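Wubshet Garment Handling Project
Progress report to the Bemley Fund, second period
Prepared by Zinash Chala

1. Summary

Work in this period centered on the open day held at our lab on Mon 4 September. The project has two aims at this stage: to get the two-arm station folding everyday clothing without help, and to find out what laundry operators would want from it. The open day served the second aim and gave us a hard test of the first. Spending is within budget. One milestone has slipped and is covered in section 4.

2. The open day

We had 82 visitors over one day. Most came from commercial laundries and hotel linen services, with a smaller number from two local colleges. Dušan Krasniqi ran the folding station and Nuria Gidey led the discussion groups. Akash Tyagi from Sindard, who supply our motion software, came for the afternoon and stayed to look at logs with us.

Visitors were taken through in groups of 7. Each group saw one full folding cycle on a T-shirt, then a second cycle on an item chosen by the group from a bin of mixed clothing. The second cycle was where most of the questions came from. We had planned fifteen minutes per group and needed closer to twenty-five, so the last two groups had a shortened discussion.

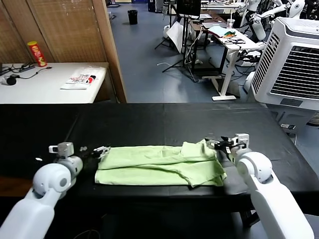
Folding station with a pale green garment between the two grippers.

The T-shirt cycle ran to the end for every group. Results on the chosen items were mixed. Towels and plain shirts were mostly fine. Hooded tops were not - the arms picked up the hood as a corner and the fold had to be stopped by hand. Dušan has the logs from all of these runs and they will be used in the next round of training.

3. What visitors told us

Nuria's notes from the groups are attached as Annex B. The points that came up most often were:

Speed matters less than we had assumed for small sites, where folding is done between other jobs. The larger sites said the present cycle time would rule it out.

Neatness of the finished fold was raised in every group. Several operators pointed to uneven edges and said they would refold the item before it went to a customer.

Operators want to know what happens when a fold fails. They would accept failures if the station set the item aside and carried on. It does not do this yet.

One operator, Grarkholm, has offered us a week at their plant with their own staff loading the station. We would like to accept.

4. Progress against milestones

Training set of more than 500 recorded folds: met.

Folding of T-shirts and towels without help: met.

Folding of 6 garment types without help: not met. Four are working. Hooded tops and long-sleeved knitwear are still failing too often. Cheng-en Hsu is changing how the station finds the first grasp point, and we ask that this milestone be moved to the end of November.

5. Next period

Cheng-en will finish the grasp point work before anything else is added. Dušan will then build the set-aside step requested by visitors. The Grarkholm visit can go ahead once both are in place, and its travel cost can be met from the unspent equipment line if the Fund agrees. Please let Zinash know if a revised budget sheet is needed for this.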